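Filed under: Working Group Notes

Household Tasks Working Group
Minutes, October 22, 2018
Pumwood office, second floor

Minutes of the January meeting accepted with one correction: the Skundeo quote was for 8 hours of bench time, not 5.

1. Can machines do the chores yet
Memon reported on sweeping and shelf stocking. Sweeping is fine on open floor. Stocking works with boxes and fails with bags. Himis asked for laundry to stay on the list. Members disagreed. Folding one towel still takes longer than a person needs for a basketful, and someone has to lay it out first.

2. Cups and towels
Discussion of the two-arm table. Clear cups remain the hardest item, as they are difficult to pick out against the shelf. Mugs depend on which way the handle points. Agreed to run 20 tries per cup and to record every drop.

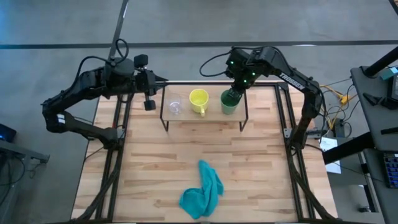 Item 2: three cups on the raised shelf, right gripper at the green one, towel in front.

Agreed that no claim about kitchen work goes in the Himis report until the tries are finished. The towel task stays in, scored separately.

3. Other business
Skundeo to send revised bench prices. Memon to bring bagged goods to the next meeting.

Related items
Shelf stocking: bags and soft packs
Minutes, January meeting
Floor sweeping at Pumwood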